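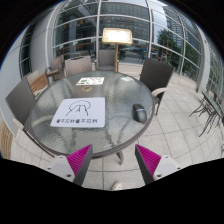
Figure 4. The terrace station at the Sondo open day, from the wrist view of the hand-held gripper.

4.3 The terrace station

The open day was held at the Sondo site on 2021-04-11. Two of the three stations were indoors and are covered in Sections 4.1 and 4.2. The third was set up on the paved terrace, at a round glass-topped table with woven chairs left in place around it. We chose the terrace for its light and its clutter. The indoor stations had plain benches and fixed lamps, and the earlier visit to Grurnero had already shown that visitors learn the motion quickly under those conditions.

Visitors were given the same short briefing as indoors. A member of the team held the tool, closed and opened it a few times in the air, and then passed it over. The task was to bring the fingers down on either side of a computer mouse, close them, lift, and set the mouse back on the table. Visitors could stand wherever they liked. They were asked to keep the table top in view throughout, and this was the instruction most often repeated during the day.

The written guide from the Jorneo project was used without changes apart from the paragraph on lighting, which we took out. It asks the holder to approach slowly and to pause before closing. Most adults did pause. Children tended to close the fingers on the way down, and we kept these attempts in the record with a separate label. 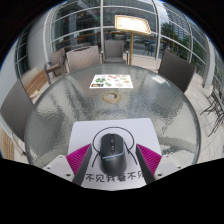
Full paper: 11 min read

Over 200 visitors came through the three stations, and 842 attempts were recorded in all. The terrace was open for a shorter time than the others -- it was closed for a while around lunch -- and supplied fewer attempts. We did not try to even out the numbers afterwards.

Attempts were labelled by hand the following week. The labels follow Abbasi, with one addition for attempts in which the visitor stopped before the fingers closed. Stopping early was more common outdoors. Several visitors said they were unsure how close the finger tips were to the glass, and two asked whether they might scratch it. We told them to go on, but it is likely that others had the same worry and did not say so.

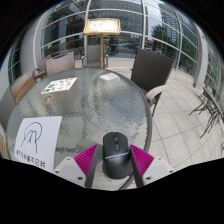 Contact with the support surface was the part of the task we had planned for least. On the indoor benches a visitor could let the finger tips rest on the wood and slide them inwards, and many did. On the terrace the mouse was sometimes placed directly on the table, with no pad under it, and the only cue to height was often its shadow on the rippled glass, between the two magenta fingers. The glass also carries wavy grey reflections of its own. When we went through the labels, the attempts without a pad were the ones on which the two labellers most often disagreed about the moment of contact.

A mouse pad helps with this, since its edge gives the eye something flat to judge against, but it also changes the friction. For the July visit we intend to record both conditions at every station and to log which one was in use, something we failed to do for the first part of this open day. The target for that visit is 700 attempts on the terrace alone.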